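Local Government and Elections
Handout 7: Candidates' forums and the council campaign

Reading for this week: the Tustby case file, pages 9 to 40. Please bring it with you.

A candidates' forum is a public meeting at which people standing for the same office answer questions from the same platform. In most district elections it is the only time voters can compare candidates side by side.

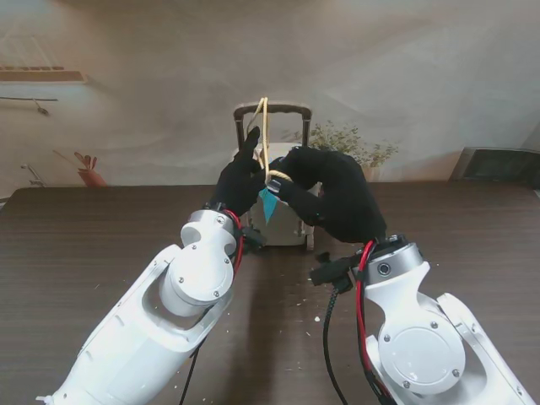
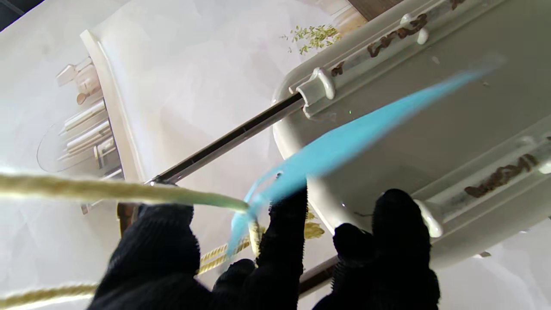
Who organises the forum matters. In Tustby there were two in the same campaign. The Hallwood Residents' Association held one in February and let anyone put a question from the floor. The second was run by the Gallus Ward Business Forum, which asked for questions in writing and chose which to read out. Two of the candidates went to the first and stayed away from the second, saying the format favoured the sitting members.

Points to note from the case file:

1. Attendance. The Hallwood meeting drew 169 people. The ward was later won by 40 votes. Be careful with this. The file does not show how those present voted, or whether they had already made up their minds.

2. Subjects raised. Parking charges and the sale of the Pelupessy Road depot took up most of the evening. Housing had one question, although it filled a full page in every candidate's leaflet.

3. Time limits. Each candidate had two minutes per answer. The chair enforced this for newcomers more strictly than for sitting councillors, and a complaint was made afterwards.

4. Press coverage. The local paper reported the absences at the second forum at greater length than anything said there.

Terms you should be able to define: incumbent, hustings, ward, open floor, moderated questions, declared interest.

A forum is different from a council meeting. Nothing said at it binds the council, no minutes are required, and a candidate who makes a promise there can be held to it only at the next election. Several students mixed the two up in the last written exercise.

For the seminar, write one page on whether a candidate who refuses an invitation should be represented by an empty chair. Use at least two pieces of evidence from the file. Essays are due on 4 May 2020 and should be handed in at the department office.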